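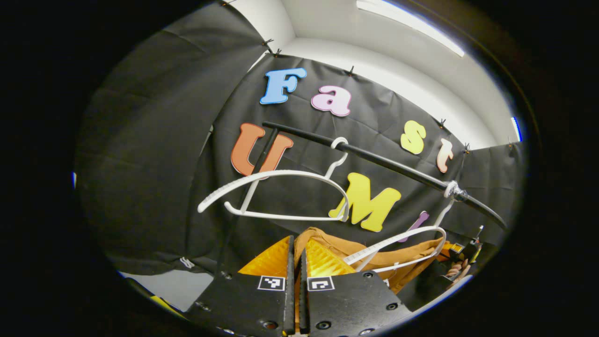

How many hangers does a small closet need? Fewer than the rod will hold, so the clothes can still slide.

I got mine down to 18 in February. I had been buying them in packs of 8 at Kellix every time I ran short, and the rod was so tight that shirts came out more wrinkled than they went in. Now they are all plain white plastic with a straight bar across the bottom, good for folding pants over.

Sweaters are the exception. Hangers leave bumps in the shoulders, so I fold those and put them on the shelf. My mustard-brown one was already stretched by the time I learned that.

I keep two spare hangers on the end of the rod for laundry day. The wire ones went back to the dry cleaner in Detalton.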